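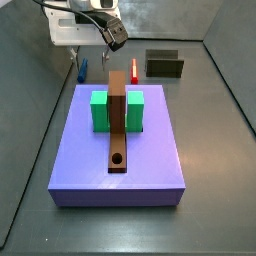
4 min read

Ground check before the cup tie: Ellwood, main field
Completed by Raimo Rantala, Junolora Soccer Club
9 May 2022

What a pleasure to walk this field again! The grass has come back beautifully after the mess we had in February, and most of what follows is good news. I've kept to the order of the club form and written my comments under each item. OK means ready for the match. FIX means it has to be done before the gates open. WATCH means play on it, but look again at halftime.

1. PLAYING SURFACE

1.1 Holes, ruts and sunken spots: OK
Walked the whole field end to end, then side to side. The old rut along the east touchline has filled in really well, and I couldn't turn my ankle in it even when I tried.

1.2 Stones, glass, litter: OK
Found a bottle cap and a broken tent peg near the corner on the parking lot side. Both are in the trash. Please do one more sweep of that corner after warm-ups, when people tend to cut across it.

1.3 Goalmouths: WATCH
North end is lovely. South end is firm but thin, and it will scuff up if both teams warm up their keepers there. Could we ask the visitors to use the spare grass behind the goal? They were very good about it last time.

1.4 Sprinkler heads: FIX
One head by the halfway line, bench side, isn't dropping all the way down. You can feel the lip with your boot. It needs to be cleaned out and pushed flush. If it still sticks up, cone it off, tell me, and tell the referee.

1.5 Line marking: OK
Clilex white paint, two coats, nice and crisp. I love how the center circle came out! The penalty spot at the south end was a bit faint and has been redone.

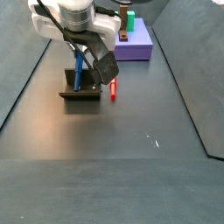
A red marker and a blue marker beneath the gripper

2. GOALS

2.1 Posts and crossbars: OK
No cracks, no sharp edges, no wobble at the joints. I ran a gloved hand along all of it, including the backs of the posts where the paint likes to flake.

2.2 Anchors, fixed goals: OK
All eight anchors are tight. Pushed and pulled hard on each frame from the front and from behind, with no lift at all.

2.3 Anchors, portable goals: FIX
The two small Cindo goals on the warm-up area are standing with no weights on the back bar. I've laid them face down for now and put the tape across. They stay down until the sandbags are on, even for five minutes, even if a coach asks nicely. Kids go straight for these goals the moment they arrive, and I'd be so much happier knowing they're held down.

2.4 Nets and clips: WATCH
Nets are in great shape and the new plastic clips are a big step up from the old metal hooks. There's one small hole low down at the north end, left side. I tied it with cord and it should hold. Linesperson on that side, please give it a tug before kickoff.

2.5 Corner flags: OK
All standing straight, rounded tops on, and the bases are below the grass.

3. AROUND THE FIELD

3.1 Runoff area: FIX
The roller is parked too close to the west touchline. It needs to go back behind the fence. Same for the spare bench. A winger going full tilt in the rain won't be able to stop in that space.

3.2 Barrier rail: OK
Every section is solid. The one we had welded over the winter looks terrific.

3.3 Team benches and shelters: OK
Roof panels are tight and the floor is swept. The loose bolt in the visitors' shelter from my last report has been replaced. Thank you to whoever did that.
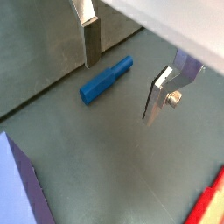 The shelters could use a mat each if the forecast turns, as the boards get slick under studs, and there are two good ones rolled up in the equipment shed.

3.4 Floodlights: OK
Switched on and left to warm up for 15 minutes. All lamps steady, no flicker, and no dark patch in either penalty area. If the tie goes to extra time and penalties we'll need them, and wouldn't that be a night!

4. SPECTATORS

4.1 Stand: OK
All 200 seats checked for cracks and loose brackets. Handrails firm. Steps clear.

4.2 Exits and gates: WATCH
Both gates swing freely and open outward. We could have some 1000 people in, the biggest crowd I can remember here, so the side gate must be unlocked and staffed from the start. Keep the food line away from it.

4.3 Emergency access: OK
The service road is clear from the street to the halfway line. No parking there, and that includes players running late.

5. FIRST AID

5.1 Kit: OK
Full and in date. Ice packs are in the clubhouse freezer, top drawer.

5.2 Stretcher and defibrillator: OK
Stretcher straps work. Defibrillator shows a green light and hangs by the front door of the clubhouse. Show both benches where it is when you hand over the team sheets.

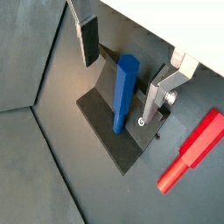

Blue hexagonal peg, upright between the two fingers

STILL TO DO BEFORE THE GATES OPEN

Sprinkler head at halfway (1.4)
Sandbags on the Cindo goals (2.3)
Roller and spare bench behind the fence (3.1)

Once those are done, initial next to each one on the paper copy in the referee's room. I'll be at the ground early and will happily walk it again with anyone who wants to learn the form. Bring boots, the grass is long behind the south goal.

Raimo Rantala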